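Can a machine do the folding and wiping yet, or is it still all demo videos?
Posted in Home and Workshop, Thursday, June 17, 2021

Posted by Wivetti

My brother and I run a small upholstery and repair shop with a flat above it. Between the two there is a lot of dull work: wiping down benches, sorting offcuts, folding dust sheets, putting soft foam bits back in the right tub. I have 16 tubs and they are never right by the end of the week.

I keep seeing clips of arms with two fingers picking up cups and folding towels. I'd like to know if any of it can be bought and used by ordinary people, or if I should wait. I am not after a humanoid. One arm bolted to a bench would do, and I could spare a table for it. I have a robot vacuum upstairs and it's fine on the hard floor, not so good near the fringe of the rug.

I can do a bit of wiring but I don't write code. Budget is not fixed, but I'd want to see it work on my own things before paying.
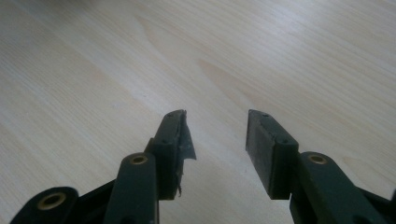
The other question is wear. My worry with anything that grips all day is what happens to the pads. In the shop we go through clamp pads quickly, and those only get squeezed and let go. If a pad tears and the arm carries on as if nothing has changed, I would be better off doing it by hand. Has anyone had one running for more than a month or two?

Posted by Kasska

Short version: no for the folding, partly for the wiping, yes for the sorting if the parts are always the same shape.

I look after two arms in a packing room. They move hard plastic caps from a tray to a box and they do that all day. Put a cloth in front of them and they are lost. Cloth never lies the same way twice, so a fixed set of moves is no good. Foam is somewhere in the middle. You can pick it up easily enough, but it squashes, and it comes down a bit off from where you wanted it.

On pads, treat them as a consumable. We check ours every Monday and change both sides together, even if only one looks bad. If one finger has a rough edge and the other is smooth, small things twist as they are picked up. Glue or tape on the back matters as much as the rubber - the corners lift first and then they catch on everything. I paid 38 pounds for the last bag of spares and it lasted until October.

An arm will not notice a torn pad by itself unless you pay for force sensing, and even then somebody has to set the limit.

Posted by rokine_bench

get a robot mop and a bigger bin. sorted

Posted by Begović

I'd agree with most of what Kasska wrote, but the soft things are moving faster than that makes it sound. The way it is often done now is that a person does the job first, with a gripper in each hand, over and over, and the machine is trained from the recordings. You don't write out the moves. I helped with a set of these last year and did 207 goes at one small job, placing a soft piece on a table. My wrists knew about it.

What you learn from it is how much people correct as they go. You pinch, it slips, you pinch again lower down, and you hardly notice you did it. With fingers in your palm and a cable down your arm you notice every one.

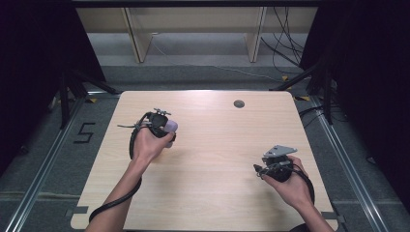 What I would do in your shop

Start with the tubs and leave the dust sheets alone. Pick the 4 tubs that get mixed up most and see if the pieces can be told apart by size or colour under a plain light. If you can't tell them apart at a glance, a camera will struggle too.

Clear one table completely and keep it for this. A plain top helps. Bolt it down or at least mark where the legs go, as a table that gets nudged a few centimetres will spoil a setup that worked the day before.

Ask any seller to run it on a bag of your own offcuts, with you in the room, for a full hour. Watch how often someone reaches in to help it. Ask what a set of pads costs as well and how long they take to change.

For the wiping, I would carry on by hand. I've seen it done on a flat empty surface and it was slow, and your benches won't be empty.

Posted by Wivetti

Thanks both, useful. I hadn't thought about changing the pads in pairs. I'll sort a bag of foam this weekend and ring the two sellers I had in mind. Will leave the thread open in case anyone has tried one on webbing or piping cord.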